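## Anyone else's packing line going over to arms?

**mugs_and_pallets**
Right, bit of a ramble. I'm on drinks packing at the Westville depot, nights mostly, and from August we've got Steltico putting in pick arms on line 3. Management have been fairly decent (we got tea and a slideshow) but the upshot is that eight of us on cans become two "cell minders", and the rest go to returns or goods in. I've put my name down for minder and they've given us the simulator to practise on at home, so my evenings are now spent looking at cans even more closely than I do at work!
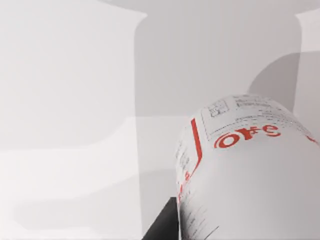 ## Replies

**fenwick_lad**
White can with red lettering, I can practically smell the shrink wrap. We had the same thing at Hartley, only with Fovari kit. My advice is take the minder job. My back stopped hurting within a month and I haven't lifted a tray since.

**returns_desk_gremlin**
Glad your back's better, but what happened to the others on your line? Ours were told returns was "a sideways move" and then the shift premium vanished. Get the pay bit in writing, mugs, before you get keen on the simulator.

**fenwick_lad**
Fair, two of ours left over it. I still don't think packing by hand was some golden age though. 304 trays on a bad night and everyone snapping at each other by four in the morning.

**returns_desk_gremlin**
I liked the snapping! You could have a laugh. Minding a cell is you, a screen and a stack light, and the nearest person is behind a fence with ear defenders on.

**oddsocks88**
Mugs, does the sim let you change the camera view? Ours was all close-ups and I couldn't judge the tilt on a can for love nor money. Also ask who clears a jam. Ours said "the minder" and then wouldn't train us to isolate the thing, so we stood there waiting for the engineer.

**mugs_and_pallets**
Haven't found a view button yet, will have a poke about. Good shout on the jams, hadn't thought of that. Premium is going on my list as well. I've got my one-to-one on Monday, so I'll report back after that.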